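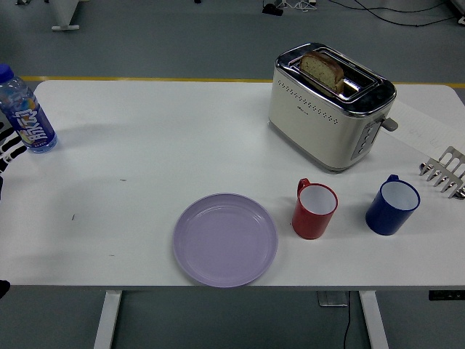

Flevar Bench Arm: Open Day Demo Unit

The arm we run at the Stetex open day, and the same one you can order. Breakfast table setup, white desk, toaster, plate, mugs. Come and watch or book a slot, details further down.

What it does

Picks up kitchen stuff and puts it down where you want it. Bread, plates, mugs. Slow on purpose when people are standing close. The operator drives it first, then it runs the task by itself, and visitors get to pick which mug, red or blue.

Current demo list:
Slice of bread from toaster to the purple plate
Red mug to the left side of the table
Blue mug, same thing
Plate moved to the middle, then back to the front edge

Bread task is the one everybody wants to see. The slice stands in the left slot of a normal two-slot toaster with part of it sticking up, and the arm has to get hold of it without squashing the crust. Toaster stays off for open day. Ask at the table if you want to see a different starting position, we can turn the mugs or slide the plate over, it doesn't take long.

What's in the box

Flevar arm, single
Panness gripper fingers, one set fitted, one spare
Desk clamp and 4 bolts
Power supply and cable
Stop button on a 10 ft lead
Setup card (one page, please read it)

Table not included. Neither are the toaster and mugs, we get asked. Any flat, steady desk will do. We like a height adjustable one so you can bring the top up for standing visitors and down for school groups. Set the height BEFORE you clamp the arm and calibrate. If you move the desk after, calibrate again.

Specs

Power: 120 V, standard wall outlet
Draw: 400 W max
Warm up: 7 minutes from switch on
Mounting: clamp or bolt through
Gripper swap: by hand, no tools
Software: runs on the laptop you already have, license for one seat

Notes from the last open day

Boglárka Lengyel ran the table in March and wrote most of this down between groups, so it's a bit rough.

Light colored plates on a white top are harder than dark ones. Lavender worked fine once the lamps were turned down. If yours keeps missing the rim try a stronger color.

Mug handles matter. Start with them pointing away from the front of the table and the grasp is a lot more repeatable. Kids will turn them around. Let them, it's a better demo.

Fresh bread sags. Day old is better, or toast a batch in the morning and let it cool.

Keep your cables behind the table and keep visitors on the front side. Floor tape helps, people do respect a line.

Bring more bread then you think.

Visits and bookings

Open day runs 10 to 4 at the Stetex hall, side entrance, parking in back. Free, no ticket. Groups please email first so we can split you up. Pietrzak handles deliveries and on-site installs if you want the arm set up at your own place, quote on request.

Want to try your own object? Bring it. Nothing sharp, nothing glass, nothing you'd miss. Has to fit in one hand.

Availability

Bench Arm, single: in stock
Bench Arm, pair with shared stop button: back order
Spare Panness fingers: in stock
Desk clamp, wide: comming soon

Price list by email only for now, the web shop is being redone. Put "bench arm" in the subject line and say whether you need the clamp or the bolt-through mount.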